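Home Archive Notes About Contact

Descaling with citric acid: dose, time, rinse

Our tap water is hard. The utility's annual sheet gives a range, but the range covers the whole district and the value at my kitchen tap sits near the top of it. I have been keeping notes on scale removal since April, mostly on the electric kettle, and the procedure has settled enough to write down.

Scale in a kettle is mainly calcium carbonate. Heating drives dissolved carbon dioxide out of the water, the bicarbonate equilibrium shifts, and carbonate comes out on the hottest surface. A weak acid reverses this. Vinegar does the job but smells, and its strength varies by bottle. Citric acid powder is odorless, cheap, and can be weighed.

The catch with citric acid is calcium citrate. If the solution is kept at a rolling boil, or left hot for too long against a heavy deposit, a white citrate layer can form that is harder to remove than what was there before. I did this twice before reading up on it. The fix was a fresh dose in cool water, left overnight.

Current procedure for a kettle with a light to moderate deposit:

Fill with 500 ml of water and heat until warm to the hand, then switch off.
Add 9 g of citric acid and stir until dissolved.
Leave until the fizzing stops. Swirl once or twice.
Pour out, rinse, fill with plain water, boil, discard.

If there is still a crust after that, repeat with a new solution. A spent solution has little acid left in it, and waiting longer gains almost nothing.

Steel tableware is a different case. The film on it is thin and comes from drops drying in place. I wipe it with a cloth dampened in the same solution, rinse under the tap, and dry at once with a second cloth. Drying matters more than the acid. Pieces left in the rack pick up spots again by evening.
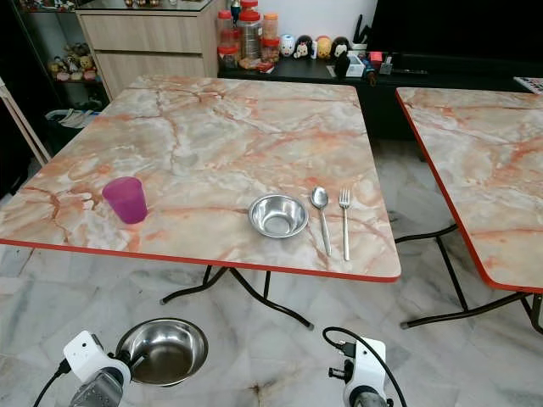 Page last changed: 7th July

Keep the solution off marble and limestone. Both are carbonate rock, chemically close to the scale itself, and the acid will etch a polished surface in seconds. The mark is a dull patch that no cleaner takes out. Printed or laminated surfaces are generally safe from this, but I still work in the sink.

Shiuli Rathnayake wrote to ask about aluminum pans. I don't use citric acid on bare aluminum. It dulls and darkens, and I have no data on how much metal goes into the solution. Enameled pots have been fine for short contact times.

On storage: the powder takes up moisture and cakes. Mine is in a screw-top jar with the dose written on the lid. I don't keep mixed solution — it grows mold after a week or two at room temperature.

Still open is whether a lower dose with a longer soak gives the same result. I need a better way to measure the deposit before and after. Weighing the dry kettle should work in principle, but my scale resolves to 1 g and the difference is smaller than that.

Related posts
Reading a water hardness report
Test strips against drop titration
Replacing the Bollow shower head
Why the Quintana filter jug went back
Dishwasher salt settings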